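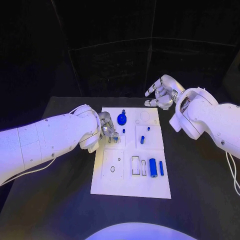 Ruth Yeoman

My brother-in-law asked me over dinner when he could buy a robot that empties the dishwasher. I said not this year. He asked about next year and I said no to that too, and then I had to explain myself, so I may as well write it down.

Putting a peg in a hole is a good place to start. A two-armed robot with proper fingers, a white board, some blue pegs and cylinders, and slots of different shapes. A child does this before they can talk in sentences. For a robot hand it is still real work. The fingers have to get around something small, hold it at the right angle, and bring it down over a hole that is only a little bigger than the peg. If the angle is off, the peg jams or tips over, and a lot of hands can't feel that well enough to correct for it.

I spent eleven years on the floor at Tilton, mostly in the cell where we put together valve bodies. We had arms there from my second year on. They were fast and they never got tired, and they did one thing each. One of them pressed the same bushing into the same casting all day, and the casting had to arrive in a fixture, facing the same way, every time. If a part came in turned a few degrees, the arm stopped and a light came on and one of us walked over. People who haven't worked in a plant tend to think the arm was finding the part. We were putting the part where the arm was going to be.

The new idea is that you get rid of the fixture. You give the machine two hands and some way of seeing, and you let it sort out where things are. I think that is the right direction. I also think the gap between a board on a table and my kitchen is very big.

Take my own sink after supper. There are forks under a pan, a glass on its side, a sponge, and a lid that belongs to something in the other room. Everything is slippery. No two nights are the same. I can clear it in 3 minutes while talking on the phone. A robot that took 90 minutes and broke one glass would be an achievement, and I still wouldn't pay for it.

Laundry is worse in my opinion, because cloth doesn't hold a shape. A peg is at least the same peg when you pick it up again.

The shop floor will get there first. Kitting, loading trays, putting pins in housings, that kind of thing. Parts are hard and clean, the light is steady, and you can keep people out of the way. If a hand gets it right 70 percent of the time, that is no use on a line, but it tells you where the trouble is. 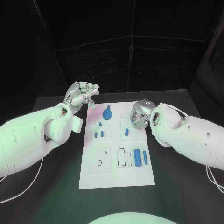 Coralie Kingi wrote to me after I put a shorter version of this in our newsletter. She thinks I am being too hard on the home machines. Her point was that she doesn't need one to be quick. She would let it run all night if it folded towels and put them on a shelf, and she wouldn't care if they came out crooked.

That's fair, and I had been thinking like a line lead, where slow is the same as broken. At home, slow might be fine. What I would want to know is what it does when it drops something at two in the morning. On the line there was always one of us to walk over when the light came on.

I told my brother-in-law to get the dishwasher rack with the folding tines in the meantime. He has ordered it.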